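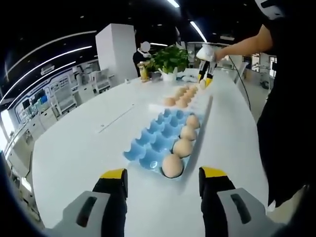 Egg transfer, table 2. Near gripper at the carton, second gripper at the loose eggs.

7 Nov 2020

Equipment plan for the hand-held gripper work, first pass. Prices are the ones quoted in September unless marked. I want this in shape before the order window closes, so please write corrections straight into this page.

What we have now

Two hand-held grippers, yellow tip pads on both. One spare set of fingers, no spare housing. Pads are the consumable. The log shows 343 egg picks on the current set, and the left pad on gripper A has started to glaze at the corner. No slips recorded against it so far. I would change the pads at 500 picks regardless, because grip force on shell is the one thing we can't read back from the recordings later.

Cable on gripper B is still the weak point. Strain relief was redone once and holds, but the cable drags on the table when the operator reaches for the far end of a row. A longer lead makes the drag worse. An overhead balancer would fix it and is cheap compared with everything else below.

What we need

1. Third gripper. With two we lose the whole session if one goes down, as the two-person tasks can't be run single. Zakance quotes 4,000 for a complete unit with calibration sheet. Talow is lower on the unit but sells the mount and cable separately, and by the time those are added the gap is small. Talow lead time is also nine weeks against four. Preference: Zakance.

2. Pads. Nasr sells them in boxes of 64 at 339 per box. Same durometer as the present ones according to the data sheet, not verified. Ask for a sample pair before committing. If the sample measures soft, stay with the current supplier and accept the price.

3. Balancer arm, one, table clamp type. Kustum has a model with enough reach for the long table. Check clamp opening against the tabletop thickness first. I did not measure it today.

4. Storage. Second SSD for the recording machine. The present one fills in under three weeks at full schedule and we have been deleting raw files too early. Any make.

5. Props. Egg cartons and eggs come out of petty cash and should stay there. Pulp cartons deform after a few days of handling and the cups open up, which changes the insertion task. Keep a stack and rotate. Note the carton color in the session sheet — blue and gray are not the same stiffness.

What can wait

Fixed arm for replay tests. Every option I looked at costs more than the rest of this list together, and we don't have the floor loading figures for that end of the room. Move to next year's plan. I'd still like the quotes on file, so keep the Talow one even though it expires.

Force-sensing fingers. Useful, but the Zakance version does not fit the old housings. If we buy the third gripper from them, ask whether it takes the sensing fingers later without a new body. That answer could change item 1, so get it in writing.

Replacement lenses. Both lenses are fine. Skip.

Budget notes

One gripper plus one box of pads is 4,339 before shipping. Balancer and SSD not priced yet. Shipping from Zakance was charged per consignment last time, so put the gripper and any spare fingers on a single order. The pads come from a different seller and save nothing by waiting.

Do not split the gripper over two cost codes. It was done for the second unit and the service contract ended up attached to the wrong half.

Spares ratio: I used one spare finger set per two grippers. With three units that means two sets, so one more to buy. Zakance has not quoted fingers alone. Add to the same email.

Space

Three grippers on the long table is tight if all of them are in use. Two at the table and one on the bench as a hot spare is the working assumption, and the balancer count above is based on that. If anyone plans a three-person task, say so now, as it means a second balancer and another recording port.

Open

Tabletop thickness.
Nasr sample pair, then durometer check.
Zakance: sensing finger compatibility, finger set price, warranty start date (ship or receipt).
Kustum: load range at full reach. Catalog gives it at half reach only.
Port count on the recording machine with the second SSD fitted.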